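Chapter 7
Joints and Connectors in Light Tubular Frames

7.1 Introduction

The previous chapter treated the tube as a single member, loaded along its length or across it. Few tubes are used in that way. A clothes rail, a plant stand, a market stall and a shelving unit are all made of several tubes held together at their ends, and in most of them the tube is stronger than the joint. When a light frame sags, twists or falls over, the fault is usually found within a short distance of a corner.

This chapter deals with frames that carry modest loads and are put together by hand. Welded frames are left to Chapter 9. The reader should already know how to find the bending moment at the end of a beam (Section 4.3) and should be able to tell a pinned support from a fixed one.

7.2 Terms used in this chapter

An upright is a member that carries load down to the floor. A rail is a member that runs between two uprights. A connector is a separate part into which two or more members fit. The socket is the hollow part of the connector that receives the end of a tube, and the depth of insertion is the length of tube held inside it. The collar is the raised ring at the mouth of the socket.

Clearance is the difference between the inside diameter of the socket and the outside diameter of the tube. It is always given on the diameter in this book. Some makers' tables give it on the radius, and the student should check before copying a figure.

7.3 Why a socket joint is neither pinned nor fixed

A perfect pin lets the member turn freely. A perfect fixing lets it turn not at all. A push-fit socket does neither. Over a small angle the tube moves until it touches the wall of the socket at two places, one near the mouth and one near the inner end. Up to that point the joint offers almost no resistance. Past it, the joint becomes stiff quite suddenly, and the load is carried as a pair of opposite forces at the two points of contact.

The size of these forces depends on the depth of insertion. Take a tube of 19 mm outside diameter, held to a depth of 17 mm, with a side load of 10 N applied 600 mm above the mouth of the socket. If the two contacts are taken to be at the mouth and at the inner end, the moment about the mouth is 6000 N mm, and the force at the inner end is 6000 divided by 17, or 353 N. Doubling the depth to 34 mm halves this force. The wall thickness of the tube does not enter into the sum.

The free movement can be worked out in the same way. With a clearance of 0.5 mm and a depth of 17 mm, the tube can lean by 0.5 divided by 17, or 0.029 radians, before it meets resistance. At a height of 600 mm this becomes a sideways movement of 18 mm. Such a movement is easily felt by hand, and a user will describe the frame as loose even though no part of it is near failure.

7.4 Corner connectors

A corner connector receives an upright and two rails. It has to hold three members at fixed angles to each other, and it is normally moulded in one piece. The rails help the upright only when they are themselves well seated. For this reason a four-sided base should be closed before any upright is judged for lean.

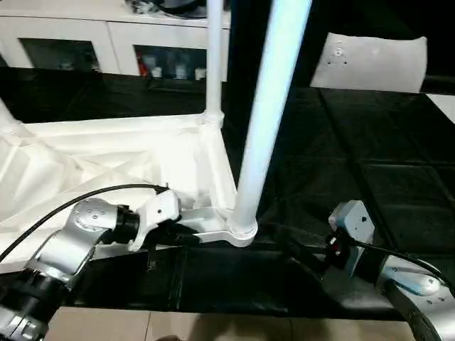

Figure 7.1 White tubular frame, with the thick pole seated in a collared socket at the outer corner.

Readers of the first edition disagreed with the advice on order of assembly. One wrote from Tirnolport that closing the base first made the last rail very hard to enter on small frames, and that in her workshop all four corners were started by a few millimetres and then driven home in turn. The method is sound and has been added to Section 7.8. It does call for a flat floor - on an uneven one the base can be driven home with a twist in it.

7.5 Materials for connectors

Most moulded connectors are made from one of a small group of plastics. Two properties matter here: stiffness, and creep under steady load. A connector that grips well when new may loosen over a summer as the socket wall slowly spreads. The Edent trials, described in Section 7.11, followed 281 joints under steady side load and form the basis of the creep allowances in Table 7.2.

Metal connectors creep very little at room temperature, but they have their own difficulty. They do not give when the tube is slightly oversize, and the clearance must be controlled at the factory.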